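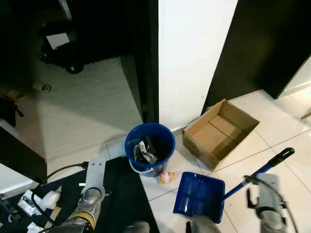 Section 4. Clearing up after you have unpacked

By now your Vetetti shelving unit should be standing where you want it, and I expect you are ready for a sit-down. Do have one! But please don't leave the packaging until tomorrow if you can help it, as the small bits have a way of travelling through the house on people's socks, and a tiled floor is a good deal easier to clear before anyone has walked over it.

What you will need

A bucket or small bin (a plastic bucket with a wire handle does very nicely)
A dustpan, long-handled if you have one, and a brush
The cardboard box the unit came in
A damp cloth

Before you start

Check the parts bag once more against the list in Section 1. There should be 13 fixing screws, all of them now in the unit, and one spare shelf peg, which is taped to the inside of the instruction sleeve. The peg is the part we are asked to replace more than any other, and it has nearly always gone out with the rubbish.

Clearing the floor

1. Stand the bucket close to a wall or in a corner, out of the way of your feet but near enough to reach without stretching.

2. Put the open box beside it. Leave the flaps up for now, so that you can drop any clean card straight in.

3. Gather the plastic bags first. Squeeze the air out, crumple them up and push them well down into the bucket, or they will spring up again and take all the room.

4. Pick up wrappers and little packets by hand. They tend to slide about in front of a brush, particularly on smooth tiles, and you can chase one halfway across a kitchen before it gives in.

5. Lay the dustpan flat with its front edge tight to the floor and sweep towards it in short strokes, beginning at the wall and working outwards. Go gently along the grout lines, where the dust likes to settle.

6. Tip the dustpan slowly into the bucket. Keep it low, well inside the rim, and give it a tap.

7. Wipe the floor over with the damp cloth and let it dry before you put any rugs or mats back.

Caution: Plastic bags can be dangerous to babies and small children. Keep them out of reach until they have gone into the outside bin.

Caution: Don't leave a long-handled dustpan lying where people walk. Hang it up or stand it in a corner as soon as you have finished.

The cardboard box

8. Look inside and feel along the seam at the bottom, where a loose screw cover can easily lodge.

9. If you have the space, keep the box for 13 days, in case you need to send anything back to us at Horbridge. It needn't be kept whole. Slit the tape underneath, fold it flat and slide it behind a wardrobe.

10. After that, put it out with your paper and card. Please peel off the address label first.

Note: The Sindon range comes in a heavier box with stapled corners. Pull the staples out with pliers before folding it, and drop them into a jar or tin, never loose into the bucket.

If something is missing or damaged, write to Ignacio Acuña in our spare parts room, giving the number printed on your instruction sleeve. He will gladly post small parts free of charge.

Section 5 deals with loading the shelves.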